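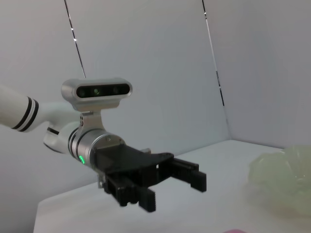
Keeping a White Tabletop Clean

Wipe the top every evening with a damp cloth and one drop of dish soap, then dry it with a towel. Water left standing leaves a gray ring.

Tea and coffee marks: mix 2 spoons of baking soda with a little water, spread it on, wait ten minutes, rinse. Don't scrub.

Ballpoint ink: rubbing alcohol on a cotton ball. Try a hidden corner first.

Turmeric is the hard one. Smaranda Lungu wrote in to say that hers faded after a few days near a sunny window in August. Bleach dulled the finish on mine, and I no longer use it.

Store hot pads in the nearest drawer.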